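Filed under: Trip problems > Passes and bookings

Ticket 427 – walking pass won't load, Junavdale coast path

Posting my log here in case it saves somebody else a soggy morning. We had two days in Junavdale in October and I'd bought our passes through the Molamgate app before we left home. At the trailhead mine opened fine, but my sister's just sat there with the little spinning circle. The warden was lovely about it but he couldn't let her through without a code, so off we went for a coffee and I opened a ticket.

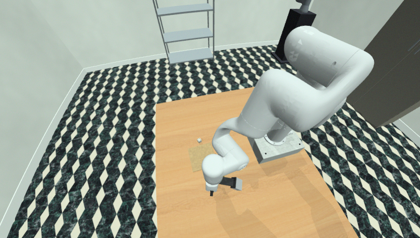
First thing support asked was whether both passes were on the same booking. They were – one payment, one email, two names. I sent over the receipt and the booking page, and they said to log out and back in on her phone. I'd done that three times by then, but I did it again to be polite! Same circle.

Then a message came back at 10.40 from someone on the second desk, who asked which village we'd picked as our starting point. I'd put Clusosden, because that's where our room was, and then changed it to Dantas when I saw the rain forecast (the Dantas end has more shelter and a bus back). My pass had moved over with the change. Hers hadn't, so the app was looking for a Clusosden pass that had already been cancelled.
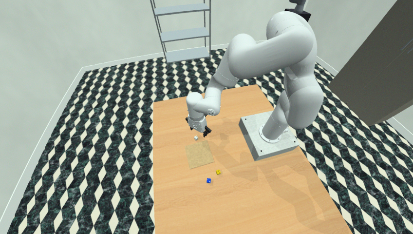 What fixed it

I opened the booking on my phone, took her name off, saved it, and added her again with Dantas as the start. No extra charge came up. She had to delete the app and put it back on, which took ages on the café wifi, but her code was there when she opened it. The whole thing took 25 minutes once we knew what to do, and we still got as far as the first headland before it properly tipped down.

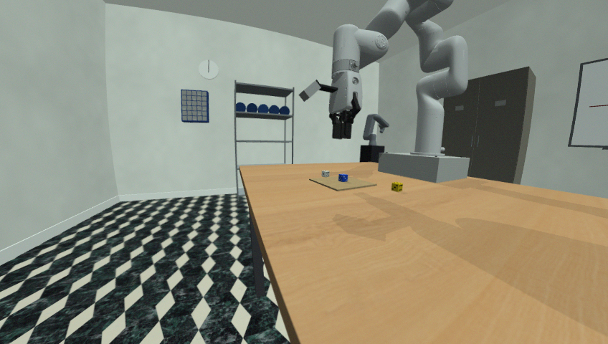 Junavdale ticket, third picture

Support have marked this as solved. I've asked them to put a warning on the change page, so we'll see.

Brisa Zepeda

Comments (2)

pathandpasty: Same thing with our Clusosden booking! Taking my husband off and adding him back worked first go, thank you.

Moll_K: Does this work if you've already used one day of the pass? Mine is greyed out.

Contact us | © Molamgate Help Boards | Back to top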